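Student Projects > Robotics > Term Reports

Comparing two finger coverings on a parallel gripper
Sun 10 April

Our project at Tellness asked a simple question: does a cheap wrap on the fingers help a gripper hold awkward food? We ran the Sarkov controller with bare fingers first, then with wrapped ones, and logged 586 grasps in all. I loved every minute of it (even the re-wrapping!). 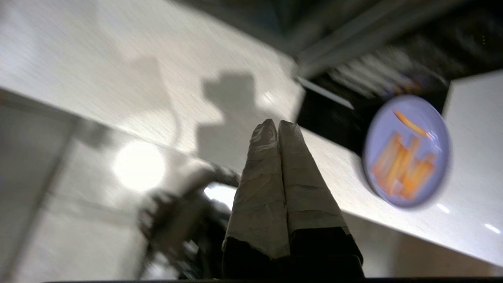 Does a wrist camera still help when the arm moves fast?
Only a little. We slowed the arm to 80 mm per second near the counter, and the Vevari tracker lost its target far less often.

Carrot sticks were the best test by miles, because they roll, overlap and come in all lengths. Each trial ended on a plate on the kitchen scale, so we could check the weight against what the controller thought it had delivered.
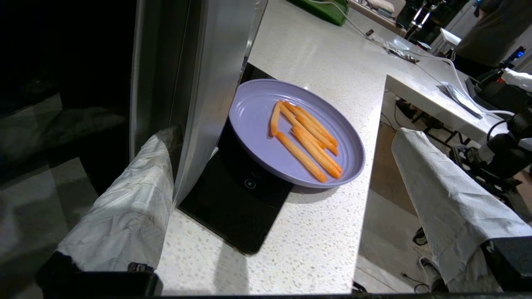
Wrapped fingers dropped 5 fewer sticks per session than bare ones, which thrilled us. The wrap does crease and wants changing often. Next we'd love to try the softer Galbraith pads on the same task.

3 comments | 12 shares
Back to top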